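I've been arguing about household robot rules since April, mostly with Krystyna Ziółkowski at Tostulbridge, and I keep losing on points and still thinking I'm right. So let me try it on you.

The draft code of practice going around (the Kudcombe draft, if you follow this stuff) has 400 clauses. I read them all over one long Wednesday, with a lot of coffee. There are pages on walking speed, pages on battery storage, a whole annex on stairs. You know how much there is on doing the laundry? 2 clauses. One covers water near electronics and the other tells you to consult the appliance manual. That's it!

And laundry is exactly where these things are headed – bedrooms, closets, a washer by the wall, cables on the floor, a basket right where you'd put your foot. 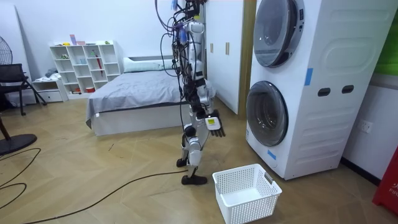
Krystyna says a code should stick to general principles and let each shop write its own task sheets. I get it. She's sat through way more of these meetings than I have, and she's watched good drafts die of too much detail. But "keep a safe distance from trip hazards" means nothing to the person setting up a bedroom at eight in the morning. Is a cable a trip hazard if the robot's own power runs through it? Does a basket count? Pliswood says yes, Leblanc says only if it's behind the robot, and both of them think they're following the same sentence.

What I'd like is a short, boring section on contact. Which parts of a home machine can a robot hand lean on, and how hard? We fuss so much over what the fingers pick up, and hardly at all over what they rest on while they're doing it. A door seal is soft. A plastic panel isn't built to be a handrail. People brace themselves on stuff like that all the time, sure, but people feel it give and let go.

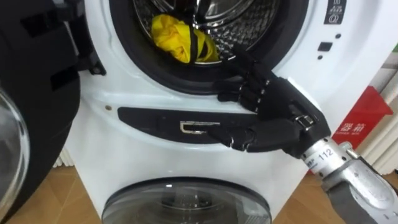
I'd also write down who checks the drum before a cycle starts, and I'd make it a person, every time, until we've got a much better record than we have now. Krystyna thinks that defeats the point of the robot. Maybe it does for a while! I can live with walking over and looking into a washer.

She did talk me out of one thing. I wanted a fixed number of practice runs before any robot goes into a lived-in home, and I'd picked 3,000 because it sounded serious. She asked where it came from and I had nothing. So I've dropped the number and I'm asking for a written log instead, with the failures left in. Comments on the draft are still open, and mine are going in this week.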